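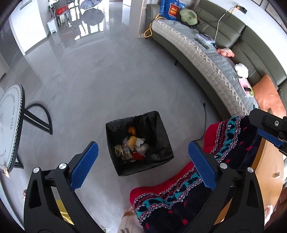
Gripper open at the trash bin, blanket and power cord on the floor nearby

How strict are you with floor rules for home gripper sessions?

posted by nondau_13

I'm writing a one-page rule sheet for people who do hand-held gripper work in real living rooms (bin tasks, mostly) and I keep going back and forth on it! My draft says no loose cords within arm's reach, no soft stuff touching the bin, gloves when you handle trash. But if I clear everything out, it stops looking like a home, and we've got 300 clips to get through. Do you make people tidy first or leave the room as it is?

sheikhy

Tidy first. We always do.
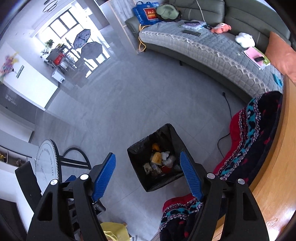

Rezaul Talukder

I'd split it in two. Anything you could trip on gets moved, no debate, and that means the black cord running over toward the blanket. I'd pull the blanket off the floor too (yes, even if it's cozy there). The stuff on the sofa can stay, I love a lived-in sofa, but phones and papers go in a drawer, and ask before you record anything personal. That's the rule people skip!

For the bin, my sheet says fresh liner folded over the rim, no glass, no food older than that morning, and wipe the finger pads before you touch a blanket or a cushion. I also have everyone say "open" out loud before the jaws go near a person's hand or foot. Feels silly for the first 13 clips, then you stop noticing.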